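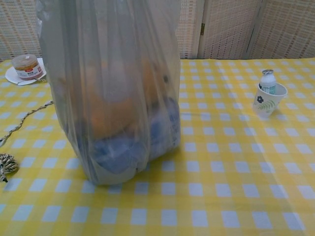
Jul 6, 2024

Dye and swatch notes, wool bench

The second madder pot came out gorgeous! I had written it off in June after the first one went brick brown, but Tobias talked me into dropping the heat and leaving the skeins in overnight, and wow, what a difference. It's a proper clear coral now, even all the way into the ties (I checked every one of them, and only the skein with the tight figure eight has a pale band).

What went in: 800 g of the Pleseck two-ply, alum mordant as before, no cream of tartar this time. Rinsed until the water ran clear. Four rinses, which is two more than last time, so either the wool was holding a lot of loose dye or I was more patient.

Swatched on 4 mm needles right away because I couldn't wait. Stockinette first, then a bit of moss stitch, and the moss stitch is the winner by a mile, it makes the tiny shade changes sparkle. Barış thinks the fabric wants to be looser for the shawl and he's probably right, so I'll go up a size and knit another one before I cast on.

Gus: the Vandier winder is skipping again on the big skeins. I did the last two by hand. Could you look at the belt when you're in?

Arlo wants 700 g of the coral for the striped blanket. There's enough if the shawl stays small. Weigh what's left AFTER the second swatch.

To try next: same pot, exhaust bath, one undyed skein and one of the gray. I have high hopes for the gray!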